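Oilcloth and wipe-clean table covers – quick notes

Bought a new one last week so writing this down while I remember.

Creases first. Don't iron it. Lay it face down on the floor somewhere warm overnight, books on the corners. Hairdryer on low for the stubborn folds, keep it moving.

Cutting: measure the table twice, add the drop, then cut from the back with a proper long pair of scissors. Mine was 2000 mm off the roll and I still nearly came up short.

Stains. Tea and coffee – warm water, drop of washing up liquid, done. Curry needs bicarb paste, ten minutes, wipe off. Biro is a pain. Cecilia Aryee swears by a dab of hand sanitiser but try a corner frist, it took the shine off one of mine.

No bleach. No scourers. No hot pans straight on it, ever.

Sticky feel that won't shift? Usually old spray polish. White vinegar in water, then dry with a tea towel.

Storing – roll it round a cardboard tube, pattern side out. Folding it ruins it.

Patterns hide alot. Plain white shows every crumb, leaves and flowers don't. 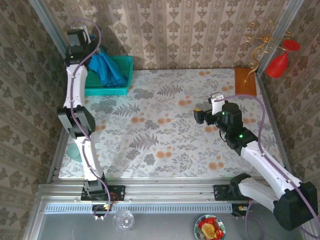 Grey ferns and orange blossoms on white.

Offcuts: drawer liners, shelf liners, a mat under the cat's bowl. Pinking shears stop the edges looking scruffy.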